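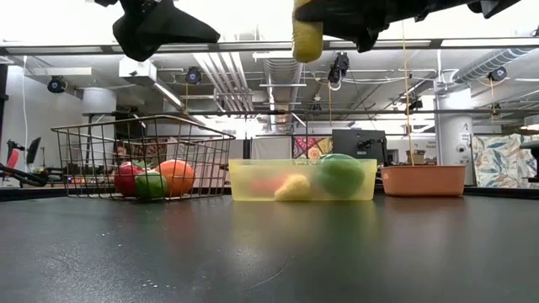 Fig. 7. Sorting task with three containers, view from the table camera. Right gripper closed on the yellow object.

Published Dec 15, 2020
By the Garley documentation team

5. Setting up the grasp planner for two arms

This section explains how to connect the Zaminico planner to the Garley controller and how to run a first sorting task. You need a working camera calibration (section 4) before you start.

5.1 Load the scene file

1. Stop all running tasks and put both arms in the home position.
2. Open the Garley console and choose Scene, then New from table view.
3. Draw one region for each container. Give every region a short name without spaces, for example basket, bin_clear, bin_orange.
4. For each region, set the type of wall. Choose Open grid for wire baskets, Translucent for frosted plastic and Solid for all others.
5. Save the file. The console writes it to the scenes folder and shows the region names in the left panel.

Note: With the type Translucent, the planner does not trust object outlines which it sees through the wall. It only uses the part of the object above the rim and the view from the overhead cameras. In Fig. 7 the large green fruit in the middle bin rises a little over the rim, but the pinkish-red object on the left side is hardly visible from this camera. Such an object gets the state "uncertain" until a second camera confirms it.

5.2 Start the planner

1. Start the Zaminico service on port 753.
2. Wait until the status line changes from Loading to Ready. After 60 seconds without an answer the console shows error P2, and you must restart the service.
3. Set the planning time limit to 400 ms.
4. Set Arms to 2 and switch on Shared workspace.
5. Press Plan only. Both paths are drawn on the screen and the arms do not move.
6. Check that no path crosses the rim of a container. If it does, increase the value Lift height and plan again.
7. Press Run.

CAUTION: Keep one hand on the emergency stop during the first run of every new scene file. The planner knows only the regions you have drawn - it does not know your hands, tools or cables.

5.3 Thin objects

Strings and cables are often missing in the depth data. If a string hangs into a container, as at the orange bin in Fig. 7, draw a Keep-out line along it by hand. The Groen filter can find some strings by colour, but in the present version it is slow and we advise to leave it off.

5.4 Moving from Bralitz

Scene files made with Bralitz can be opened, but the wall types are lost. Set them again as in step 4 of 5.1 before you plan.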